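Notebook, sim bench
Wednesday, June 9, 2021
Present: Bezawit, Mulugeta, Tiruwork, me (Teresa). Bontu joined by phone after lunch.

Picked up where we left off on the box task for the club demo. The task is still the one we wrote down in March: take the red object off the plate with the right hand, put it in the cardboard box, bring both hands back to rest. The left hand has no job yet except to stay out of the way. Mulugeta wants it to steady the box later. I said not before the right hand can do its part alone, and we left it at that.

First hour went to the install. Tiruwork's laptop had the old Nurketti build and the new scene file would not load on it. Removed it, put the current one on, copied the settings folder over from Bezawit's machine. Loads now. The joint limits file was still the one with the thumb range wrong, so if anybody copied settings from Tiruwork before today, copy them again.

Run 1. Seed 259. Scene reset fine. Right hand went to the approach point and stopped there, no error in the log. Bezawit found it: the wait flag was left on from her debugging last week. Turned off.

Run 2. Seed 421. Flag off. Right arm started moving at once. We paused it on step 555 because the wrist looked low over the plate, and saved the view from the overhead camera.
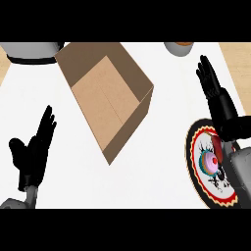 Run 2, paused. Both hands up, box empty, red object still at the plate.

Things we talked over with it paused:

The right forearm comes in across the plate. From overhead it hides part of the plate, and the hand throws a shadow on one end of the red object. Bezawit thinks the shadow matters for the vision part, as the color mask picks up less of the object when it is dark. We could move the light, but the light is going to be wherever it is at the demo, so I would leave it and fix the mask.

The plate also has a red ring with zigzag edges, and there is a small red dot in the print in the middle. The mask is plain color threshold, so it grabs those too. Mulugeta suggested keeping only the biggest red blob. That will not work if the ring comes through whole. Tiruwork suggested going by shape, long and thin. We will try hers first.

The box sits near the top of the view and its far edge is under the black band. So the camera never gives us all four corners. The drop point is worked out from the corners. At the moment the code fills in the missing corner with a guess, and I don't trust it. Two choices: shift the box toward us in the scene file, or take the drop point from the floor of the box. There is a lot of bare table between the left hand and the plate, so there is room to shift it. Bontu asked us not to, because the layout has been sent to the other teams already. Floor of the box, then. Mulugeta has that one.

The grey bowl and the box are very close together. Any path that swings wide to the left at the drop will come near the bowl. Add the bowl to the collision list. It was not in there. The small one with the orange in it was, for some reason.

Run 3. Same seed, same settings, approach height raised by 2 cm. Wrist cleared the plate. Fingers closed too early and pushed the red object sideways, it rolled off the plate and stayed on the table. Counted as a fail.

Run 4. Same again with the close command held back a little. Picked up, carried as far as the box wall, dropped outside it. Also a fail, but the pick was good. Log is in the shared folder under Trisura, with Bezawit's comments in the side file.

Stopped there. The machine was needed for the Abdella group's class at four.

To do:
Tiruwork: shape filter on the red mask, test on the saved view from run 2 before running anything new
Mulugeta: drop point from the box floor
Bezawit: bowl into the collision list, and check the rest of the list while in there
Teresa: write down the close delay we used in run 4, it is only in the terminal history
Bontu: ask whether the camera bands can be changed or if they are fixed for everyone

Later. Found the delay value and put it in the settings file with a comment. Bontu wrote back, the bands are fixed.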